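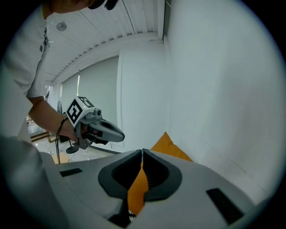
Raglan yoke too deep: stitch gauge matches, row gauge does not

Asked by Latrice Begay, January 10, 2000
Filed under: Knitting > Garment construction > Gauge

I am planning a top-down raglan pullover from the Rirnow pattern leaflet and have a gauge problem in one direction only. The pattern calls for 28 stitches and 40 rounds to 4 inches in stockinette. My swatch gives 28 stitches and 34 rounds. The yarn is a substitution, Montoya fingering, 100 percent wool, not superwash. I have 1,061 yards of it in one dye lot and can't get more.

The yoke is 72 rounds from the end of the neckband to the point where the sleeve stitches go on hold. Increases are worked every other round, eight stitches per increase round, at four raglan lines. There is no short row shaping at the back neck, so front and back are the same.

What I have tried:

Down one needle size. Row gauge moved to somewhere near 36, but stitch gauge went to 30, and the fabric is stiffer than I want.

Different needle material at the original size. No change I could measure.

A second swatch with the same needle and more yarn tension. Same result as the first, after washing.

I would like to keep the original needle, because the fabric is right and the width is right. Questions:

1. Can I stop the yoke early and make up the missing stitches at the underarm?
2. If not, how do I redistribute the increases?
3. Does the change affect how much yarn I need? The pattern lists a quantity, but it is for the original yarn.

The body and sleeve lengths are given in inches, so I assume those will take care of themselves.

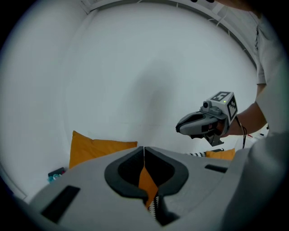 Orange fabric above a narrow black-and-white zigzag strip

3 answers

Answer from Booker Schumacher

Everybody's row gauge is off. I never check it. Go down a needle and knit the next size up, then block it to the measurements. Wool will do what you tell it when it's damp. If the yoke is too long just stop sooner and cast on extra at the underarm, I have done this on several sweaters and they were fine.

Comment from Latrice Begay: The smaller needle is what I am trying to avoid. How many extra at the underarm?

Comment from Booker Schumacher: However many you're short.

Answer from Delphine Sorensen (accepted by asker)

Work it out from depth first and stitches second.

Pattern depth: 40 rounds to 4 inches is 10 rounds per inch. 72 rounds divided by 10 is 7.2 inches.

Your depth if you follow the pattern as written: 34 rounds to 4 inches is 8.5 rounds per inch. 72 divided by 8.5 is 8.47 inches. The underarm would sit 1.27 inches too low. On a fitted raglan that is enough to pull the body up when the arms are raised.

Rounds you need for the correct depth: 7.2 times 8.5 is 61.2, so 61 rounds.

Now the increases. 72 rounds at every other round is 36 increase rounds, adding 288 stitches in all. You need the same 36 increase rounds inside 61 rounds. Let A be the number of increases worked on consecutive rounds and B the number worked every other round.

A + B = 36
A + 2B = 61

Subtract the first from the second and B is 25. A is 11.

So 11 increase rounds are worked every round, and 25 are worked every other round. 11 plus 50 is 61. Check this against your own size before you cast on, as I am using the counts you gave and I don't have the leaflet.

Placement is up to you. There are two usual ways.

All the fast increases at the top. Work 11 increase rounds in a row right after the neckband, then change to every other round for the remaining 25. This widens the yoke quickly over the shoulders. It can leave a small pucker at the neck end of the raglan line if your increases are tight.

Spread out. Put one pair of consecutive increase rounds after every second or third normal repeat until you have used up all 11. The line is smoother but you have to keep a chart. I would do this with a raglan that has a decorative column between the increases, where a change of slope shows.

If you use lifted increases, switch to a yarn over closed on the next round, or a loose make-one, for the consecutive section. Lifted increases on every round draw on the same column and will tighten it.

On question 1: at 61 rounds with every-other-round increases you would have only 30 increase rounds, so you would be short six rounds of increases, 48 stitches. They are missing from the front, back and both sleeves, 12 from each. Adding 12 to each underarm for the body restores the front and back count – 24 in all – and the sleeves need another 12 apiece picked up from the same cast-on. The count comes out right. The yoke is still narrow across the upper arm, and the extra fabric is all under it. I wouldn't.

On question 3: your stitches are taller, so there are fewer of them in the same area. The total should be a little less than the same yarn would need at 40 rounds. For a real number, weigh your washed swatch, measure its area, and scale up to the area of the garment. Add a margin for neckband and cuffs, where ribbing uses more.

Comment from Latrice Begay: The arithmetic works for my size. I will spread them out. Does the sleeve need anything?

Comment from Delphine Sorensen: Yes, if the tapering is given in rounds. "Decrease every eighth round" is 0.8 inch in the pattern and 0.94 inch for you. Every seventh round is 0.82 inch, so use seven.

Comment from Desmond Fitzsimmons: Same applies to the waist shaping if there is any.

Answer from Gifty Nyarko

Agree with the method above. One thing to check before you rely on the 34. Was the swatch worked flat or in the round? Many people purl looser than they knit, and it shows up in row gauge more than in stitch gauge. If it was flat, make another one in the round, wash it, dry it without pins, and count over the full 4 inches in the middle.

I had a Brurnent vest come out short this way. The flat swatch was off by two rows.

Comment from Latrice Begay: In the round, on a circular with the yarn carried loosely across the back and then cut. Dried unpinned. I will hang it overnight with a few clothespins on the bottom edge and count again.

Comment from Gifty Nyarko: Then 34 is probably good. If hanging changes it, use the hung number for the body length too. A Stullositz cardigan pattern I have prints both.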